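Christos Stamatopoulos
A thread on painted steel bins, and when to leave the paint alone · Jul 5, 2020
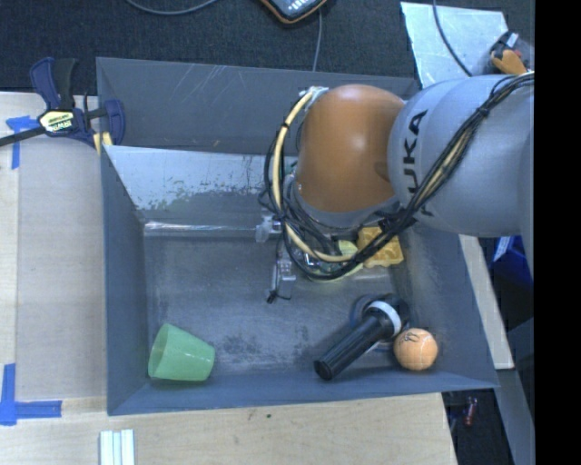

I have been fixing up and repainting steel bins, troughs and hoppers for a good part of my working life, and the thing people ask me most is whether theirs needs a new coat. Usually my answer is "not yet, friend," and then I talk for a long time, so get yourself a coffee. What I go by is where the wear is. Take that slanted panel under the back wall: pale and silvery up top, dark and speckled all along the lower part where the light coating has rubbed off. That lower half is the part I'd keep an eye on. The thin scratches up near the top of the back wall wouldn't cost me a minute of sleep.

Scratches look awful and mostly don't matter! A pale line in the paint is very often just a line in the paint. Run a fingernail across it (glove off, bin empty, please) and if the nail doesn't catch, go have lunch.

Brown marks are another story. Sometimes they're rust, sometimes it's old grease or somebody's tea. Wipe with a rag and a bit of dish soap first. If the mark comes off on the rag you've saved yourself an afternoon. If it stays and feels rough, mark it with chalk and look again in a month.

I learned the chalk trick at Dikbridge, back when I was looking after a whole shed of bins and trying to remember them all in my head. I could not. I'd stand over one thinking "was that spot always there?" like a man who has lost his car in a parking lot.

Now, sloping walls. I love a bin with walls that lean outward, they're so much kinder to your wrists when you reach in, and a broom gets down into the corners. But the foot of a slope is where the dirt sits. Dust slides down and packs itself in along the bottom edge, and if there's any damp around, that's where you'll find trouble first. Start your cleaning there, before your arms get tired and you begin telling yourself it looks fine (I do this every single time).

For a worn patch that really does want paint: wash it, let it dry overnight, sand with 180 grit until the edges of the old coat feel soft under your thumb. Then primer, thin. Then two thin top coats. I know everyone wants to do one thick one. I did a thick one in April on a bin from Vik and it wrinkled up like a raisin, so there you go, experience is no protection.

Don't chase the color, either. A blue-gray that has been knocked around for years isn't going to match anything in a new can, and a patch that's a shade off bothers you for a week and then you stop seeing it. I've kept a little tin of Hosdale gray going forever and it is wrong on every bin I own.

And leave bare, shiny edges bare if things are always sliding over them. You'll paint it, it'll look lovely, and then you'll be picking flakes of your own lovely paint out of whatever you keep in there.

Okay, my coffee's cold. Send me your ugly bins, I mean it, I enjoy looking at them. I'll do liners and rubber mats another evening.

Comments

Ivar Løken: The thick coat wrinkle, oh yes. I did the same to a garden trough and left it like that for 9 years.

jovard_shed: Would you still start at 180 if the old coat is flaking badly? I've been using 100 and it leaves marks I can see through the paint.

Christos Stamatopoulos: @jovard_shed Use the 100 to get the flakes off, then go over it with the 180. You're just stopping one step early!

pennyinthebarn: Did the rag and soap thing. Mine was tea.

More from Christos

Drain holes: where I drill them and where I wish I hadn't
A kind word for the stiff hand broom
Stripping the big Jovard trough, start to finish
Dents you can push out from behind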